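November 9, 2019

Back from the strategy day at Brarkero with a tote bag, a lanyard and a headache behind the left eye. The lanyard says FACILITATOR, which was generous of them, because what I did was hold a marker while eleven adults argued over the word "excellence."

They make pump fittings. They make good ones. I've been paid to say so in a report, but I'd say it for free, which is more than I can manage for most of my clients. The trouble is that somebody on the management team went to a breakfast talk in July and came home with the idea that a company making good pump fittings needs a purpose. So now they have a draft purpose. It is 80 words long and the word "pump" isn't in it.

I asked, in what I thought was a friendly voice, whether anyone could say it back to me without looking at the slide. Silence. The sales director got as far as "we exist to" and then ate a grape.

Blair Rankin was there, sitting at the far end with her coat on all morning. She runs the returns desk. I had asked for her specially, having seen the returns figures, and the invitation had to be sent three times before it reached her since she wasn't on the leadership list. Just before lunch she said that most of what comes back comes back in the wrong box. The fitting is fine. The customer ordered one size, the label says that size, and inside is the next size up. She said she had 2789 of those on her sheet for the year so far. Then she went back to her coffee.

You would think a number like that might get some attention. The managing director thanked her warmly and said it was exactly the kind of granular insight they'd want to capture in phase 2. I wrote WRONG BOX on the flip chart in letters as tall as my hand and left it up all afternoon, which is as close as I come to activism.

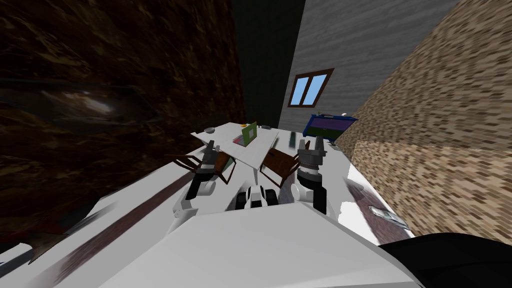
Lunch was wraps. I had the one with the beet in it and spent the afternoon session with a pink cuff.

After lunch we did risks. I like risks, it's the one part of the day where people tell the truth, if only about other departments. Finance thinks the risk is Sales. Sales thinks the risk is a competitor called Jilley, who have a nicer catalog. The warehouse manager thinks the risk is the warehouse roof, and he had a photo of a bucket on his phone to prove it. I put the roof at the top of the list. The managing director moved it down to make room for "brand dilution." I moved it back up when he went to take a call.

They also want to buy Nuchit, the planning software, or else Prutero, the other planning software. As far as I can tell the two differ in the color of the login page. I've been asked for a recommendation by the end of the month. My recommendation is to walk Blair's sheet over to the packing bench, which is in the same building and down one flight of stairs, and see who is standing there and how the bins are labeled. That comes to a page and a half. A page and a half looks thin against my fee, so I suppose I'll have to add a chart.

I do feel a bit of a fraud on days like this. Eight years of telling people that quality comes first and the sales follow, and I believe it, I really do, and every time they nod and write it down and then ask how soon the sales follow. One of them wanted a percentage today. I said it depended. He wrote down "depends" and underlined it.

Also I'm in no position to lecture anyone. My own accounts are in a shoebox. I have not followed up on the invoice from the bakery people, 2000 dollars, because I liked them and it felt rude. If a client told me that I'd make a very concerned face and draw them a cash flow diagram. Must ring them. Must at least write it on something that isn't the back of the Brarkero parking ticket.

Drove home in rain. Blair caught me in the parking lot before I left and asked if anything would come of it. I said I'd put it first in the report, in bold. She said the last consultant put it in bold too.

Found his report in the folder tonight. She's right, page four. Nice chart next to it.

Soup for dinner, out of the pan. Shirt is soaking in the sink.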